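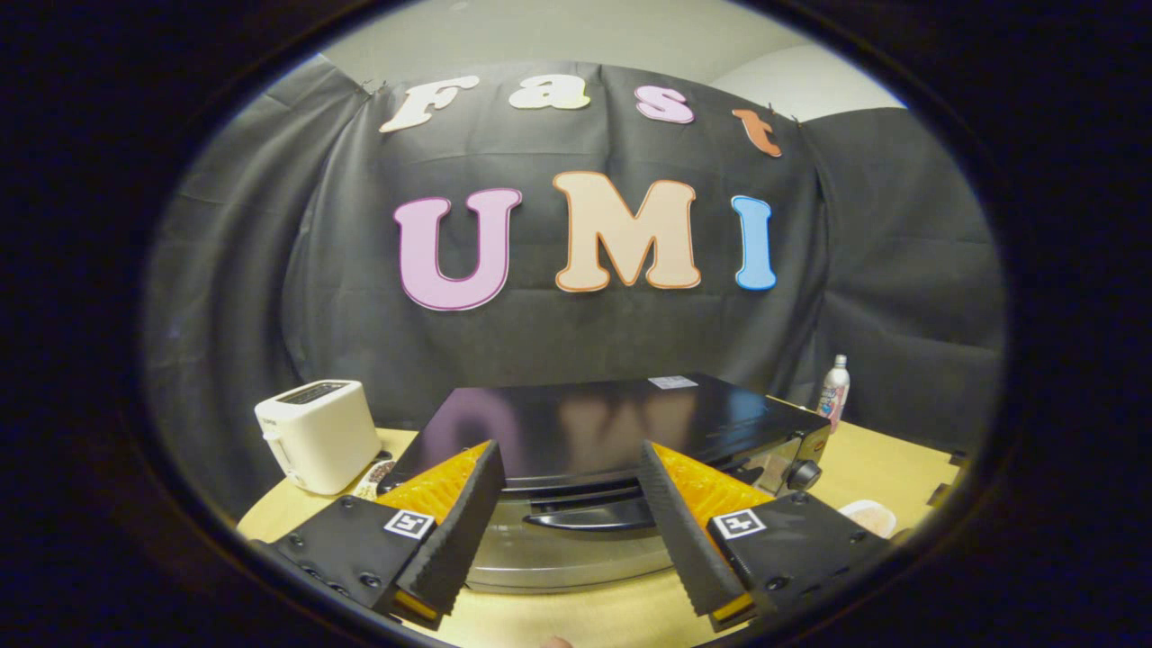 What the grippers are costing me, so far

Okay, so I promised Mhairi Niven I'd finally write up the money side of this, mostly so she'd stop asking me for it in the middle of dinner. If you're planning a small setup for teaching a robot arm kitchen jobs, this is my real spreadsheet, warts and all.

I started in March with 3,000 dollars and the idea that nearly all of it would go on hardware. Ha! My first draft had one line for the gripper, one for the camera and one that just said "stuff." Stuff has been winning ever since.

The gripper

I went with a hand-held one, two fingers, with soft orange pads and black foam along the inside edges. You carry it to the job yourself and do the job with it, so I could put off buying an arm (the big scary number) until I knew which tasks I even cared about. Thaddeus Esposito tried to talk me into a ready-made kit from Trusorar and I came very close, but the spare fingers were a separate order and the shipping made me wince. If I did it over I'd buy two sets of pads on day one. I'd also put a box of spare hex screws in the budget, which I left out completely.

The markers on the mounting plates are the bargain of the whole project. Little black-and-white squares. Print a page of them and keep the extras in a drawer.

The appliances

I gave this 300 dollars and thought I was being generous. The big black toaster oven took 151 of it, and I don't regret a cent: a horizontal door handle and a round knob over on the right, so that's two quite different grabs out of one machine. The white toaster was much cheaper and brings a slot and a side lever to the party. Mthembu had a fancier oven with a touch panel and I nearly fell for it, but I want things to pull and turn!

Then come the small dishes and bowls, and whatever food goes in them. Food is a monthly cost, people. I had it down as a one-time thing and Mhairi laughed at me for a solid minute.

The backdrop

Black fabric, plus foam letters in pink, peach and blue because I wanted the table to look cheerful. I forgot to write down what any of it cost, so that line in the spreadsheet is blank and will probably stay blank.

What's next

The arm, obviously. I have quotes from Mevalora and Akance, and they're hard to compare: one includes the mounting hardware and the other wants a service plan up front. Thaddeus says to rent for a couple of months first. I'm leaning that way, provided the rental people will let me bolt my own fingers on. I've emailed both to ask and I'll add their answers here when I get them.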